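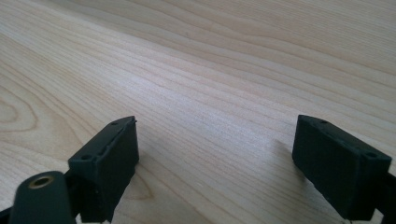 Want to eat soup and tell me what you think of it?

Hi! I run a tiny soup business in Mandville, and I'm looking for 13 people to taste their way through my new fall menu before it goes on sale in September. You don't need a fancy palate. If you've ever sent back a bowl or asked for seconds, you're exactly who I want!

I've been making soup for a living for six years now (mostly for the market on Ranska Street) and I've gotten way too close to my own recipes. My lentil one has been through so many versions that I can't taste it anymore, and my family just says "it's good" to everything, bless them.

So the plan is three evenings in March, starting at 6 p.m., upstairs at the Tijani Building. You'll try four or five small servings each night, fill out a short form, and then we all sit and talk about it for a while. Expect to be out by 8. 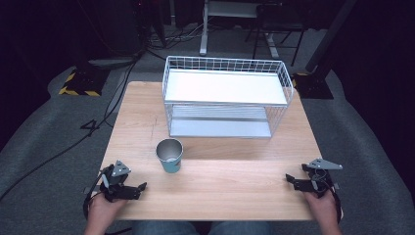 Paper cup and wire rack on the table.

You can apply if you're 18 or over, can make all three evenings, and eat dairy and wheat. I'm sorry about that last one. There's a vegan round planned for later in the year and I'd love to hear from you then. Please tell me about any allergies when you write, even mild ones (celery is in nearly everything I make).

I can pay $600 total, split evenly between the 13 of you after the last evening, and everybody takes home a quart of whichever soup they liked best.

To apply, send me a few lines about the best soup you ever had and where you had it. Drop it in the box at Clovitz Books, by the register, with your phone number on it. I'll call everyone back by the end of February, including the people I can't fit in this time.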